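Ticket: Clear-the-table routine, metal utensils
Project: Saltwood
Opened by: Zorica Dervishi
Assigned to: Osaze Wike
Status: open

1. Problem
The arm handles cups well enough, but flat metal on the black cloth is still a coin toss. In the last 20 runs it lifted a utensil five times. The rest ended with the fingers closing on cloth or on nothing. Kelmendi wants to know if we can call this a kitchen helper yet. My answer for now is no.

Gripper over the long utensil, pan and pink bowl on the near side:

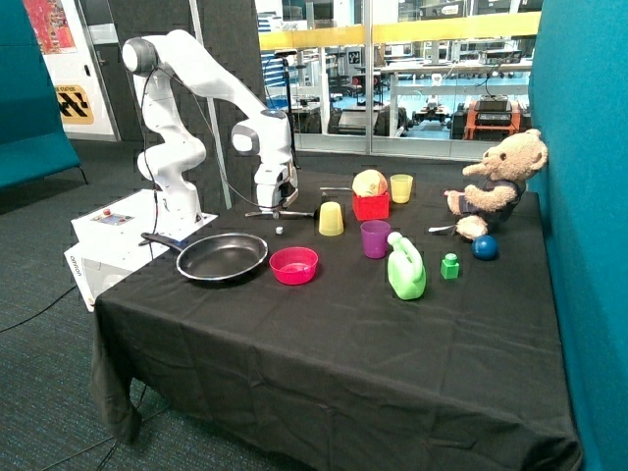
2. Checked so far (Osaze)
Reran hand-eye calibration, no change. Slowed the final approach to 67 percent — fewer snags on the cloth, same miss rate. Depth readings on shiny metal drop out, so the planner guesses the height. Upside-down cup is fine. Pan not tried, handle points back at the base and the planner rejects it.

Same layout from the other view, with the thin utensil left of the red box:

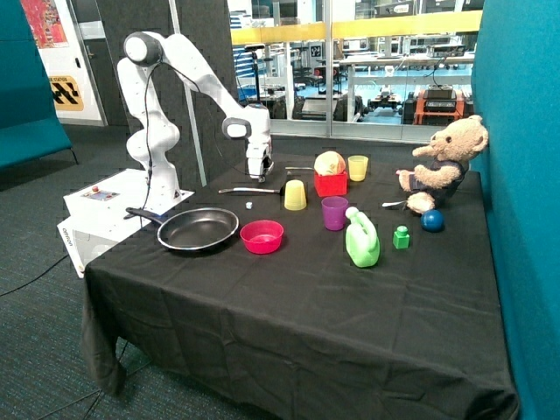 3. Next steps
Try the Clirent fingertips, which are thinner. Take height from the table plane and ignore depth for anything flat. Repeat with 200 grasps before changing anything else.

Zorica, Wednesday: agreed. Leave the bear and the ball where they are so the runs compare. Spoon by the bear goes last.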